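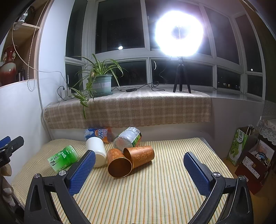
Wednesday night on the window table, green tea front and center (well, front and left).

I have wanted to write about this little table for ages, and tonight I finally sat down to do it! It lives under the window bay in our front room, and if you have ever been over for dinner you have almost certainly put a drink on it. It is small. It wobbled for the first year until Lino Vitale came by with a folded bit of felt and fixed it in the time it took me to boil water. And it has turned into the place where every bottle and cup in the apartment ends up by the end of the day.

So this is a post about drinks, and cups, and a striped cloth I love far too much.

The cloth first. Cream, orange, yellow and a sort of grayish green, and I found it in August at the Saturday market in Oradport, at the bottom of a box of pillowcases. The woman wanted a little more than I had planned to spend and I paid it without a word. I had been looking for a striped cloth that wasn't navy and white (nothing against navy and white, but I have four of those). The orange is the thing that makes it work. It picks up the plaid blanket I keep on the window ledge, which is all beige and brown and a bit frayed along the bottom, and suddenly the whole corner looks like I meant it. I washed the cloth cold the first time with a splash of vinegar and the colors stayed put. I iron it about as often as you would guess.

Now the cups! These are the two coppery orange ones with the flowery scrollwork, and they came from Ritva Leinonen, who was clearing out her kitchen before the move to Lasach. She had them wrapped in newspaper inside a soup pot and very nearly gave them away with the pot. The outsides are pretty, but what got me was the inside - dark brown and shiny, with a thin gold rim around the top. Tea looks wonderful against that dark brown, and I find I drink more slowly out of them. I wash them by hand and dry them with a soft cloth because of the gold. Ritva says she put them through the dishwasher for years. I don't want to know.

On to what goes in them. Green tea is the everyday drink here, and I am fussy about it only in one way, which is that I won't pour boiling water on it. I let the kettle sit with the lid open while I find a snack, and by then it's fine. Two minutes in the pot, then out with the leaves. If I forget and leave it for ten, it goes over ice with a slice of lemon and I pretend that was the plan. Yichen Fan taught me to do a second steep with the same leaves, a little longer than the first, and I like the second one better almost every time. It's softer and a bit sweet. Try it if you've been throwing your leaves out after one go!

The blue and orange bottle is Arctic Ocean, the one with the white bear-like shape on it. I am saving that one for Friday, when Fiorella Fabbri is coming for noodles, and I've already promised her she gets first pour. My plan is to chill two glasses in the freezer and keep the noodles spicy.

You'll notice everything is lying down. I like them that way on this table, the cups too, half tucked into each other. It also leaves the whole right side of the cloth free for a plate or a book, and usually it's the book side. I'm 166 pages into a fat library novel about a ferry family and I can't put it down.

One more thing, the spider plant at the end of the ledge. Ravindra Negi gave it to me as a baby in a yogurt pot and now look at those leaves! It gets watered when the top of the soil is dry and otherwise I leave it alone. It has started making babies of its own - I have two rooting in water in the kitchen and I'm happy to pass them on if you live nearby and have a windowsill.

Next on my list is a proper tray, something low with handles, so I can carry a pot and both cups over in one trip. I saw a round one at Ferri that was nearly right but too wide for the table. If you've found a good small tray, please tell me where in the comments. I have measured and everything.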